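## 4. Clearing packaging with a home-built arm

### 4.1 What was built, and what was claimed for it

The arm described in Section 3 was put together in the Jorkari shared workshop in Fulley and then moved to a private house for the trials. Its makers' notes, which we were given in full, describe it as able to "clear household packaging into a bin". We took that sentence as the thing to be tested. It's a bold sentence. Packaging covers foam, film, card, netting and foil, and these have very little in common apart from being light and in the way.

The makers had good reasons for picking the task. Nothing breaks if a wrapper is dropped. The objects are free, and a household produces more of them every day. A bin with a wide mouth is also a kind target, and we return to this below, as we think it flatters the results.

The demonstrations used to train the arm were given by hand. A person held a gripper, closed its jaws on a piece of packaging, carried it to the bin and let go. The arm carried a gripper with the same spacing between the jaws, driven by a Skitex motor kit, and was expected to repeat the movement. Esfahani's workshop notes, on which the design leans heavily, argue that matching the two grippers closely makes the step from hand to arm almost free. We found no test of this in the notes.

### 4.2 Recording the demonstrations

Recording took seven weeks, mostly in the evenings, and produced 2,932 demonstrations. More than 800 of these were thrown out before training. The log gives reasons for most of them: jaws closing on air, an item leaving the view, a person stopping halfway to answer the door. A fair number are marked only "bad". We asked what the word meant and were told that it was obvious at the time. We don't doubt it, but it leaves a reader unable to say whether hard grasps were removed along with faulty ones. If they were, the training set is easier than the task.

Ghorbani gave most of the early demonstrations and Ebrahimi most of the later ones. Their habits differ. Ghorbani pinches a wrapper at one end and lifts it high, so that the rest trails. Ebrahimi presses it flat against the table first and takes it near the middle. Each way works well enough in a human hand. Mixed together in one set, they ask the arm to learn two answers to the same question, and some of its hesitation over film (Section 4.4) may come from here. We say may - the log doesn't record who was holding the gripper on a given evening, and we had to work it out from memory with both of them in the room.

The items were sorted into 13 kinds before training. The sorting was done by material, with foil-like film in one group and clear film in another. We would have preferred a sorting by behaviour. A stiff snack wrapper that springs open after it is crushed has more in common with a piece of foam net than with a limp plastic bag, and the jaws certainly treat them that way.

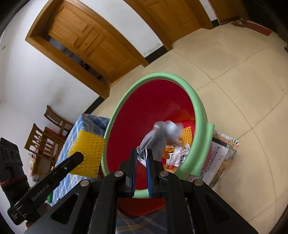 *Figure 3. A crumpled silver-grey wrapper held by one end over the bin during hand-held work. The free end is blurred by motion. A second gripper is at the yellow foam net on the left.*

### 4.3 Why the held end matters

Figure 3 is a useful corrective to the makers' notes, in which an item is treated as a point between the jaws. The wrapper is gripped at one end only, and the two ends are plainly doing different things: the folds at the pinch are sharp, while the far end is smeared by its own movement. A controller that knows the position of the jaws knows very little about where the rest of the wrapper is.

Over a bin this size the gap in knowledge costs almost nothing. The jaws need only be somewhere above the opening, and a trailing end will usually follow. Over a narrow bin, or one with a flap, it would matter a great deal. The notes report success with the large oval bin and then speak of bins in general. We could find no trial with any other bin, and the makers confirmed that there had been none.

The ribbed pads deserve a word too. Ribs give film something to fold into, and we accept that they probably help with the pinch. They may equally hold on to the film when the jaws open. The log has a column for grasp and a column for drop, but a piece that clung to a pad and came away a moment later was entered as a clean drop. Ebrahimi told us she had begun by marking these cases separately and gave it up in February, when the log was moved to a new sheet that had no place for them. The old sheet was overwritten.

There's also the matter of what surrounds the task. The recordings were made in a lived-in room, with chairs, a table and other things nearby, and the makers count this as a strength. In part we agree. A bare bench would have told us less. Yet it was the same room throughout, with the same cloths and the same bin, and a busy background that never changes is only a more colourful kind of bare bench. A system can learn that the bin's green rim means "let go" and never learn anything about openings. We asked for a test with the rim covered. The makers thought this unfair on the arm, and after some discussion it wasn't done.

### 4.4 What the arm did

The arm was good with foam netting. It closed on it early, held it, and opened in the right place. Netting is soft enough to forgive a poor approach and stiff enough to stay put, so we read this result as saying more about netting than about the training.

Printed card and stiff packaging came next. Failures here were mostly of one type: the lower jaw slid under the edge, lifted it, and the piece tipped away before the upper jaw closed. A person corrects this without noticing. The demonstrations contain plenty of such corrections, but they are quick, and the smoothing applied to the recordings (Section 3.4) seems likely to have wiped most of them out. We suggested training again without smoothing. Ghorbani tried it on part of the set and reported that the arm "shook like a wet dog", so the smoothing stayed.

Film was poor. With crumpled wrappers the arm would often approach, stop short, back off and approach again from a slightly different side. The makers call this searching. We saw no sign that the second approach used anything learned from the first, and would call it wavering until someone shows otherwise. Clear bags were worse again, and on a patterned cloth the arm sometimes reached for the pattern.

We give no overall success rate. One was offered to us, and it was high, but it pooled all the kinds of packaging in whatever mixture the household happened to produce, and that household eats a lot of fruit. A rate that rises with the weekly shopping isn't a measure of the arm.

### 4.5 Limits of this part of the study

We watched the trials ourselves only at the end, and for the earlier work we depend on the log and on what its two keepers remember. Both were generous with their time and open about the gaps. Nothing we saw suggests that results were dressed up. The trouble is plainer: the people who built the arm also chose the items, gave the demonstrations, decided which ones to keep and judged the drops. In a home build this is hard to avoid, and we would sooner see it stated than hidden.

The least that a repeat should include is a second bin, a second room, and a judge who has never held the gripper. A column for items that cling to the pads should be put back in the log. The word "bad" should be replaced with a reason, however short. Until then, the claim we are willing to support is that the arm can move foam netting from one table to one bin, and that with wrappers it sometimes manages the same.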